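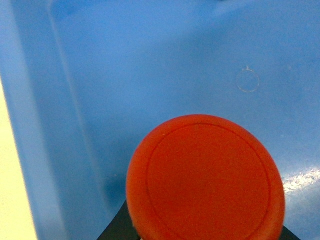 The letter from Okwood said that Branislav Vrabec's late aunt had left him a share in a spring. It was not a spring of the kind you find in a mattress, the letter explained, which made him think other people had asked. He read it twice at the kitchen counter and then once more on the stairs, looking for the part where they wanted money. There was always a part. On the second page, under the signature, someone had pressed a seal in red that leaned toward orange, round, with a thin darker ring running just inside its rim and nothing at all in the middle. No crest, no initials. He thought a seal ought to say something, and that a person who sealed a letter with a blank circle either had nothing to say or was saving it for later.

The money was on page three. The yearly upkeep came to 855, payable in November, and for this he would receive his portion of the water.

"What water?" his wife said. "You can't stand water. You drink coffee with your pills."

"It's medicinal. It says so."

"Who says so?"

He looked. The letter did.

He drove out anyway, mostly to be able to say he had. Okwood was a four-hour trip and the last part of it was gravel. He had been there as a boy, and what he remembered was a dog and a screen door. The dog was surely dead. The screen door was still on the house, or one like it, and behind it stood a woman in rubber boots who told him she was Rozália Hrnčiar and that he was late.

"I didn't say when I was coming."

"No," she said. "But your aunt did."

He let that go. He had once worked for a man named Kratochvíl who sold roofing, and Kratochvíl used to tell customers that he had dreamed about their house the night before. It worked on more people than you would like to think. The trick was to say it flatly, with your hands in your pockets. Rozália had her hands in her pockets.

They walked up behind the house through wet grass. She told him that his aunt had come here at fifty with a bad hip and a worse heart, and had been given two years.

"And she lived to ninety-one," Branislav said.

"You knew that?"

"I was at the funeral. Her mother lived to ninety-four and never left the city. Her mother smoked."

Rozália thought this over. She didn't seem bothered by it. "The mother might have gone to a hundred and ten," she said, "with the water."

You couldn't argue with that, and he noticed that you couldn't, and it annoyed him all the way up the hill.

The spring was a pipe. He had expected rocks, some moss, possibly a saint in a box. It was a length of iron pipe coming out of a bank, with water running from it about as thick as a finger, and a tin cup on a chain. Somebody had painted the word RORKA on a board above it.

"What's Rorka?"

"That's her name."

"Whose?"

"The water's."

He asked how many people held shares. Fourteen, she said, and each of them got what they needed. He asked what the upkeep was for, seeing that the thing was a pipe. She said pipes froze. He asked how often it had frozen. She said never, and looked at him as if he had proved her point for her.

"Has anyone tested it?"

"A man came from Rukavari with little bottles. He said it was water."

"Just water?"

"Very good water, he said."

"He said very good?"

She took a while. A bird was going on and on in the trees behind them. "He said fine," she told him.

It was the first thing she'd said that he fully believed, and it threw him off. Kratochvíl would never have given up the very good. Kratochvíl would have had the man from Rukavari weeping and filling up his hat. Branislav looked at her boots, which had been patched at both heels, and at the chain on the cup, which was new, and he tried to work out where 855 times fourteen went in a year. It hadn't gone on boots.

"Did she drink it?" he said. "My aunt. Every day?"

"Oh, no. She didn't like the taste."

"Then what did she do up here?"

"Sat." Rozália pointed at a plank between two stumps. "She said it was the only place she could hear herself disagree with people."

He sat down on the plank. It was too low and the damp came straight through his pants. From there you could see the roof of the house, badly shingled on the north side, and the road he'd come in on. He could think of several things to say against the view. He filled the cup to have something to do, smelled it, and drank. It tasted like a doorknob.

"Well?" said Rozália.

"It's water."

"Yes."

"I'm not paying 855."

"Your aunt paid 433," she said. "She never paid the other half. Forty years she wrote me letters about it."

"What did she say in them?"

"Come down and I'll show you. There's a whole drawer."

He told her he had to be back on the road before dark. Then he asked her how big a drawer, and whether she'd kept her own side of it, and was already getting up, holding the wet seat of his pants away from him with two fingers.

"That's not half, by the way," he said on the way down. "Half would be 427 and change."

"So she told me," said Rozália.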